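Re: [handheld-grippers] Right unit dropping out part way through folding runs
From: Wiroj Paisan
Date: August 14, 2025
To: handheld-grippers list

Thanks to everyone who replied, on the list and off it. I am quoting my first message again below because several people asked for the details and the archive seems to have lost the line breaks.

> We run pairs of hand-held grippers for cloth work, the usual arrangement
> with one in each hand and the jaw width logged from the trigger side.
> The task is folding and laying out bedding at the Civside room.
>
> Since we moved the pairs to the Kandura logger the right unit drops out
> during a run. The jaw itself keeps working. You squeeze, it closes, you
> let go, it opens. What stops is the width reading, which freezes at
> whatever the last value was and stays there. No error is raised. The
> left unit carries on as normal, so the session looks healthy until
> somebody plots it.
>
> We have 39 sessions with at least one freeze in them. The longest
> freeze lasts up to 900 samples.
>
> Things already tried: new cable on the right unit, swapped ports on the
> logger, firmware rolled back one version, both units recalibrated on
> the block before each run. No change that I can see.
>
> Has anyone else had this with Kandura? Is there a setting that makes it
> shout when a reading goes stale?
>
> Wiroj

Answers to the questions that came back.

Does it follow the unit or the hand? It follows the hand. I swapped the left and right units over, including their cables, and the freeze stayed on the right. That rules out the encoder in the gripper, which was my first guess and the guess of most people who wrote to me. I had already ordered a spare encoder on the strength of it, so if anybody needs one, write to me.

Does it happen with rigid objects? Very seldom. I went back through the cup and box sessions and found three short freezes in all of them. Nearly all the trouble is on cloth, and mostly on the large sheet, where the arms travel a long way out and back.

Is the logger running hot? No. I left it with the lid off for a morning and it made no difference.

What does the layout look like? Several of you asked how far the hands have to reach and what else is near the table.

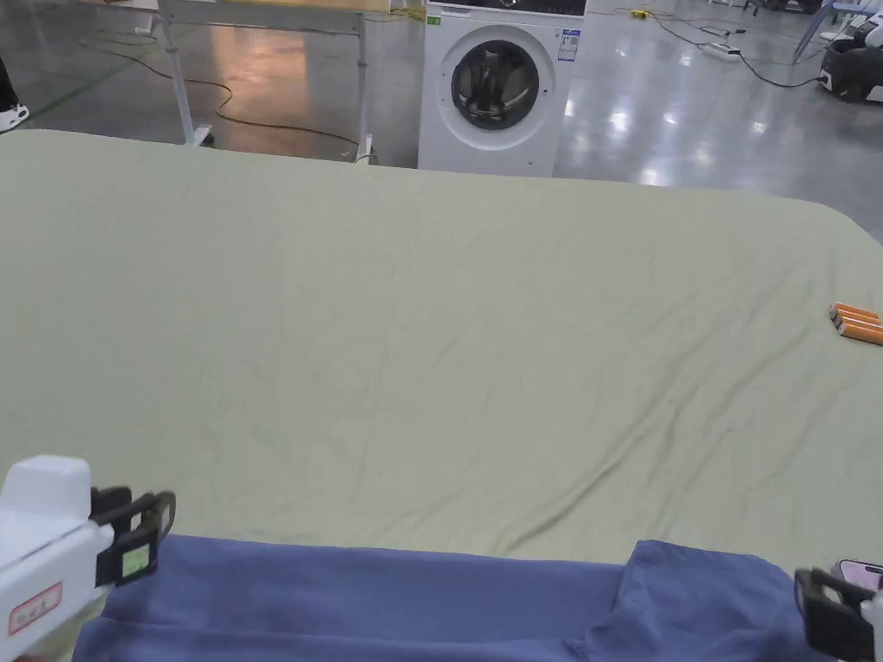
Green sheet laid out, blue cloth at the near edge, both grippers low in view.

The far corners are the awkward part. To pull the green sheet straight at the back you have to lean in with both arms out, and the wrist turns over at the end of the reach. When I lined the plots up against the video, most of the freezes began within a second of that movement. Smoothing the near edge does not seem to set it off, and neither does picking up the blue cloth.

So I stopped looking at the software and looked at the run of cable from the wrist to the logger. On our harness the right lead passes through a clip at the elbow before it joins the left one behind the shoulder. The clip had been put on too tight. With the arm bent there is plenty of slack. With the arm straight and the wrist turned there is none, and the pull goes directly on to the connector at the logger end. The connector does not come out. It tilts a little, the data line opens, and the power line stays made. That is why the lights stay on and the jaw seems fine.

I could reproduce it on the bench by leaning on the plug with a finger. Press it sideways and the reading freezes. Take the finger away and it sometimes recovers and sometimes does not, which matches the mixture of short and long freezes in the logs.

It also explains why the new cable did not help. I fitted it through the same clip. Swapping ports did not help either, as the strain went with the lead.

What we have changed:

The elbow clip is gone. The lead now runs in an open loop held by a soft strap, with a hand's width spare at full stretch. The person wearing the harness checks this before each run by reaching forward with both arms and turning both wrists over.

The plug at the logger end is held by a bracket so that any pull is taken by the case. Elance sell one that fits the older shell. Ours is the newer shell and it needed filing at one corner.

The logging script now compares each width value with the ones before it. If the value is exactly the same for too long while the trigger is moving, it beeps and marks the session. An exact match matters here. A gripper held still on cloth gives a reading that wanders in the last digit, and a frozen one gives the same number every time. My first version allowed a small tolerance and it went off whenever someone paused to look for a corner.

I have not found a setting in Kandura that does this for you. There is a stale data option in the menu, but on our version it only watches the clock and the clock carries on ticking when the width does not. If someone on the list knows of a later version where it watches the value as well, please say which.

On the old sessions: we are not going to repair them. It was suggested that the missing widths could be filled in from the video, and for long stretches of a hard object I might try it. On cloth you often cannot see where the fingers meet, because the material bunches up over them. I would sooner lose the sessions. They have been moved out of the training set and marked, and the policy we trained on them in April is being trained again without them. That policy had a habit of closing early and dragging the sheet back from the far corners. I put this down to too few examples at the time. I now think it learned from frozen readings, but I have not tested that and it may be something else.

One safety point, which I should have put in the first message. The same frozen value gets through when the logger is used to drive the arm live. We had the arm holding a towel with the width stuck at closed, and letting go of the trigger did nothing. The stop button worked and nobody was hurt, but the person at the trigger took a while to understand that the arm was no longer listening. If you drive anything live from this logger, please put the check in before you do any more of it. Ours now opens the jaw slowly and holds the arm where it is when a reading goes stale. Egan pointed out off the list that opening the jaw is the wrong choice if you are holding something heavy or breakable, and I agree. For cloth it is fine.

Still open: the three freezes on the cup and box sessions. The arm is bent for all of them, so the clip does not account for it. It might be somebody catching the lead on the table, or there may be a second fault underneath the first. I am leaving the check running and will post again if it catches one.

The script is short and not very tidy. I will send it to anyone who asks.

Wiroj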